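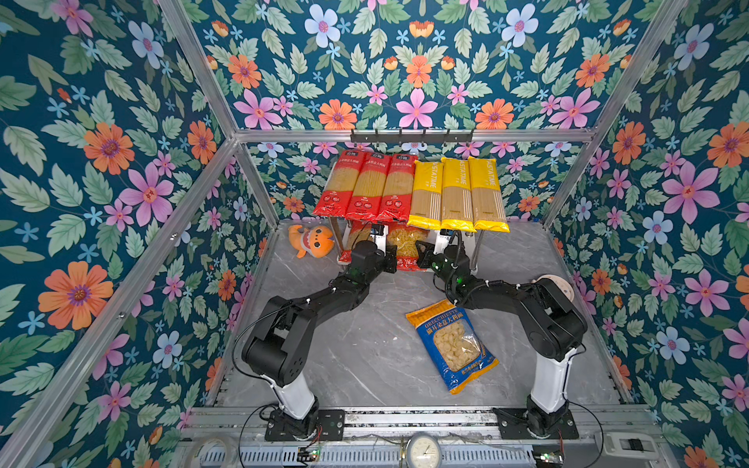
The pasta corner, one month on
July
Posted by the Studum kitchen diary

I was against the pasta corner and I would like that remembered. We had a cupboard. It had a door, and behind the door the spaghetti could fall over in private. Then somebody in the house saw an open pantry on the internet and here we are, in Carlow, with our dry goods on display like shoes.

Four pictures follow, with a few grumbles in between. I've tried to be fair.

The shelf first. Two tiers, spaghetti up top and the short stuff underneath, which is the only part of the plan I never argued with. Long packets standing upright on a lower tier would be a daily bending exercise. Three red and three yellow, kept to their own sides. I was told this "reads as intentional". It reads as six packets of spaghetti. One of the red ones was leaning within the hour, and I don't believe any arrangement of long thin bags on a flat shelf will ever do otherwise unless you wedge them.

The row of hooks above the shelf is from Shezi. I don't know what it's for. Mugs would drip on the pasta and a tea towel would hang in front of it, so the hooks stay bare for now and we all say they're handy.

The orange shark on the floor is called Lullby. He has a very big grin for someone with no storage function whatever.

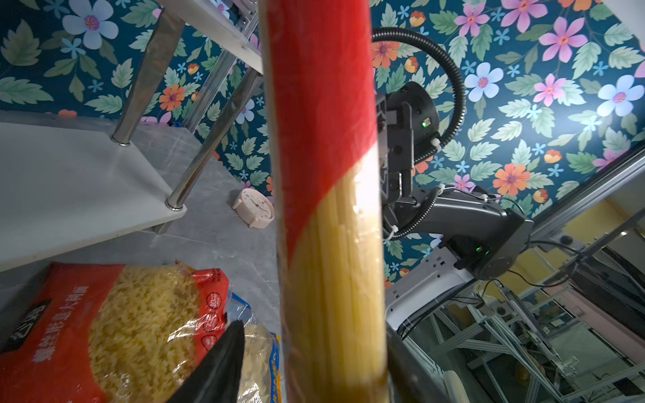
Now, clear packets. I had a long argument about decanting, which is the fashion for taking food out of a bag that tells you what it is and putting it in a jar that doesn't. The jars I was shown would have cost us 189 euro for the set, before lids. I said no, and I'd say no again. You can see the strands through the plastic perfectly well, pale and straight and packed in tight, and the red band makes it easy to grab the right one from across the room. The cooking time stays with the food, too. I have yet to meet a jar that could do that without a sticker.

What I will grant the jar people is that a bag of spaghetti is a poor thing once it's been opened. A peg helps. A rubber band helps more. Neither looks like anything on the internet.
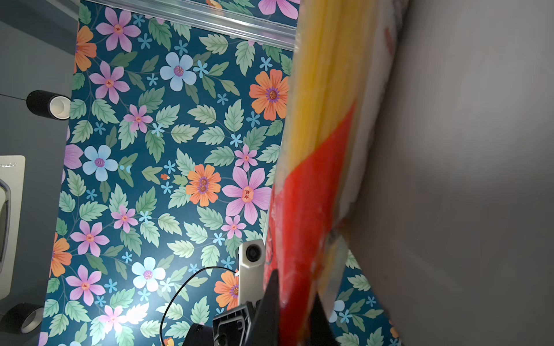

The wallpaper is where I lost outright. Deep teal, with flowers in pink, orange and pale blue, big ones, and small bright blue ones filling any gap where your eye might have had a rest. I asked for cream. I was shown 2 samples, both of them floral, and invited to choose freely.

It's grown on me slightly, I suppose. The orange flowers are the best of it and the sage leaves calm things down a bit. I still think it's a lot of garden for a place where you keep macaroni, and I have my doubts about how it will take to steam. The shop said wipeable. Shops say that. I'll report back when there's been a proper winter of boiling pots next to it.

It also shines where the light catches it, if you're thinking of doing the same. Get a sample and hold it up under your own lamps on a dull Sunday before you part with any money. 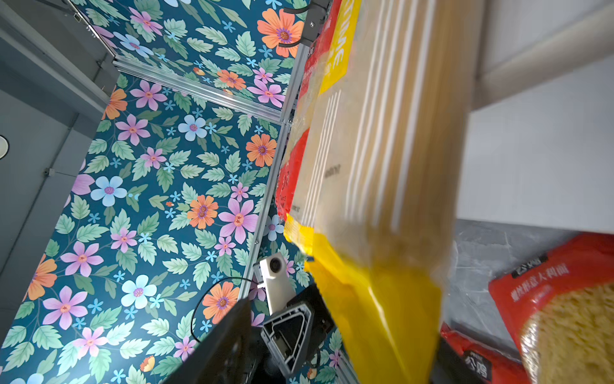

Yellow packets do look better than red against all that teal, and I say so having voted for red. The PASTA TIME lettering runs lengthways, so you read it with your head on one side, but you'd have to be fairly far gone to mistake spaghetti for anything else. Some of the packets have red and yellow on them together, which rather spoils the sorting by colour. I pointed this out. It was not welcomed.

The aluminium rails I like without reservation. They're plain, they hold the corners straight, and they're the one bit of the whole business that isn't trying to be cheerful. They do collect dust along the top.

Would I go back to the cupboard? Probably. We eat the same amount of pasta as before and I now have to look at it.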